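Drostau House — Basement Utility Room
Walk-through checklist with comments
Round 4, March, started 7 a.m.

OK = fine. FIX = needs doing. WATCH = look again next round. Comments go under the item, keep them short (I know, I know).

Access

Stair treads secure, none loose — OK
Walked all of them up and down. Third from the bottom creaks, doesn't move.

Handrail tight — FIX
Lower bracket wobbles. One screw backed out, other one stripped. Needs a longer screw, not more filler. Second time writing this.

Stair lighting — OK
Switch at top and bottom both work. Bottom one is stiff.

Floor clear at foot of stairs — FIX
Paint cans and a bag of rock salt right where you step off. Moved them to the side for now, they need a real home.

Head clearance marked — WATCH
Strip of yellow tape on the low edge is peeling at one end. Pressed it back down, wont last.

Electrical

Ceiling lights working, covers on — OK
No flicker after ten minutes on.

Outlets, plates tight and uncracked — OK
Tested each one with the plug-in tester. All read correct.

GFCI trips and resets — OK

Extension cords in permanent use — FIX
One, running behind the shelving to the dehumidifier. Dehumidifier should be on its own outlet. Unplugged it, left a note on it.

Panel door closes, 36 inches clear in front — OK
Clear today. Was not clear last round.

Labels in panel — WATCH
Breaker 12 still says "spare" and it isn't, it kills the outside light. Somebody with better handwriting than me please.

Pipes and ceiling

Visible pipes dry at joints — OK
Ran a paper towel along every joint I could reach. Came away dry.

Pipe hangers tight — WATCH
One strap near the back is loose enough to rattle. Not urgent.

Nothing hung from pipes — FIX
Coat hangers again. Took them down. Please dont hang anything on the pipes, there's a rack from Frandsen still in its box in the hall.

Ceiling, stains or sagging — OK
Old ring by the back wall same size as my pencil mark from last time.

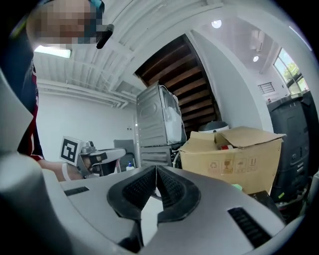 Laundry under the stairs took longest this round so more notes than usual. Stack has to be level, anchored, and have nothing combustible against it before it gets signed off for everyday use. White packing material still on the upper unit, right side and top — all of it comes off before anyone runs a load, including whatever has slid down the back. It's tight in there with the stair treads slanting over the top, so watch your head when you reach in, and don't try to walk the stack out alone. Get two people.

Laundry

Packing material removed — FIX
See above. Bag it and take it upstairs, not on the storage shelf.

Transit bolts out — FIX
Couldn't confirm. Manual isn't in the folder. If they're in, they come out before first spin, and keep them for next time it gets moved.

Stack level — WATCH
Bubble a hair off front to back. Recheck once the feet are locked.

Stacking bracket fitted — FIX
Could not get a hand in far enough to check. Treat as not fitted until someone sees it.

Supply hoses, snug and no kinks — OK
Braided ones. Hand tight plus a quarter turn.

Drain hose secured — WATCH
Zip tie only. Would like a proper clamp.

Lint screen in place and clean — OK

Nothing stored on or beside machines — FIX
Same as packing note. Also no boxes under the stairs, ever. That space is for the machines and the air around them.

Fire and emergency

Smoke alarm tested — OK
Loud. Sorry, upstairs.

Extinguisher in the green, pin in, tag current — OK
Tag is good. Bracket is a bit high for shorter people, lower it 4 inches when the drill is out.

Water shutoff tagged and turns freely — OK
Quarter turn and back.

Flashlight by the stairs — FIX
Missing. It was there in February.

To do before next round

Handrail screw
Packing material off and out
Check transit bolts and bracket
New tape on low edge
Rack out of its box
Flashlight
Manual — ask at the Murlow store if they can print one

Laundry not signed off. Rest of room OK to use. Sheet goes back on the clipboard inside the pantry door, copy to the Sarnora office.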